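Informe de visita: jornada de puertas abiertas en el laboratorio de manipulación de Tromitz

Autora: Leilani Begay
Asignatura: Introducción a la automatización
Fecha de entrega: 2025-08-05

1. Por qué elegí esta visita

De las opciones que nos dieron para el trabajo final, la de Tromitz era la única que permitía acercarse a los robots mientras trabajaban. Llevaba todo el curso dibujando pinzas en papel y calculando fuerzas de agarre, y tenía muchísimas ganas de ver una de cerca. Fuimos 6 estudiantes de mi grupo y nos tocó el turno de la mañana, con demostración incluida.

2. La demostración

Empezamos en la sala grande, donde el equipo de Hulen (así llaman al proyecto de enseñanza por imitación) tiene 2 puestos de trabajo. Una persona mueve un brazo guía y el otro brazo repite el movimiento casi al mismo tiempo — ¡impresiona mucho más en directo que en los vídeos de clase! La tarea de ese día era recoger piezas de tela de una mesa y dejarlas dobladas en una bandeja. Nos contaron que para esa tarea llevan guardadas 2,123 repeticiones y que todavía quieren más, porque la tela nunca cae igual dos veces.

Lo que más me gustó fue fijarme en la pinza. Yo esperaba algo muy metálico, con engranajes a la vista, y me encontré con dos dedos oscuros de punta cuadrada montados sobre piezas de plástico blanco. La superficie de los dedos se ve arrugada, como si estuviera envuelta en algo, y por detrás asoma un cable negro muy fino.

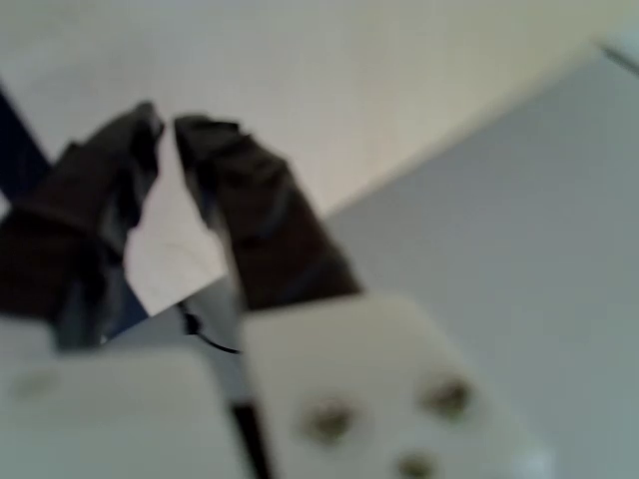
Pregunté cuánto dura el recubrimiento y la respuesta fue que depende de la tarea: con tela aguanta bastante, con cartón se gasta enseguida. Guardan un registro de cada cambio en una hoja compartida, y según esa hoja ya van por el recambio 106. Me pareció un dato estupendo, porque en los apuntes el coeficiente de rozamiento aparece como un número fijo y en el taller es algo que se va perdiendo con el uso.

Después nos dejaron probar. Manejar el brazo guía cuesta al principio, sobre todo calcular la profundidad. Mi primer intento acabó con la tela en el suelo y el segundo salió regular, pero al tercero conseguí dejarla en la bandeja (torcida, pero dentro).

3. Relación con la asignatura

En el tema 4 comparamos las pinzas paralelas con las angulares. Con lo que probé en Tromitz entiendo mejor la parte del contacto: si la punta es ancha, sujeta bien la tela pero cuesta meterla por debajo de un borde. El grupo de Lambert, que estaba en la sala de al lado, trabaja justo en eso con puntas más finas, aunque solo pudimos asomarnos unos minutos.

También hablamos del programa Gondness, con el que ordenan las grabaciones y descartan las que tienen fallos. Esa parte la explicaron deprisa y me quedaron dudas sobre quién decide qué cuenta como fallo — si la tela queda torcida como la mía, ¿vale o no vale?

4. Qué me gustaría hacer después

En octubre abren plazas para prácticas cortas y pienso presentarme. Mientras tanto, quiero repetir el ejercicio de agarre del laboratorio de la facultad con tres recubrimientos distintos y medir cuánto peso sujeta cada uno antes de que resbale. Ya he pedido el dinamómetro.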